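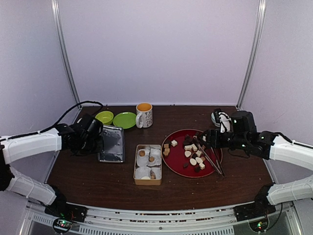 Date: 21/10/2023
Subject: Re: [huva-users] Does relabelling by phase really help?

On the Huva list, someone from the Clometstead group wrote:

> We have 700 two-arm demonstrations and our policy still dithers
> just before it grasps. Did splitting them by phase make a real
> difference for you, or was it mostly the extra training time?

A real difference! We wondered the same thing, so we ran it both ways with the training time held fixed. Same 700 demonstrations, same Su network, one set with phase labels (reach, grasp, carry, release) and one without. On the sweets task, where the right arm works with tongs over the red plate, the plain policy managed 7 out of 17 trials. With the labels it got 14, and the dithering you describe more or less went away.

The part I like best is how little labelling it took. We marked up 5 demonstrations per object by hand and let a small classifier do the rest. It gets confused when the tongs are close to the plate but not touching anything — reach and grasp look very alike there — so do check those by eye.

One warning: 17 trials is not many, and we haven't moved the bowl or the tray to see what breaks. The cookies in the four-part box are next.

I'll put the labelling script in the Zirbridge folder once I've tidied up the paths. If you try it on your own data, please post the numbers, even if they're bad!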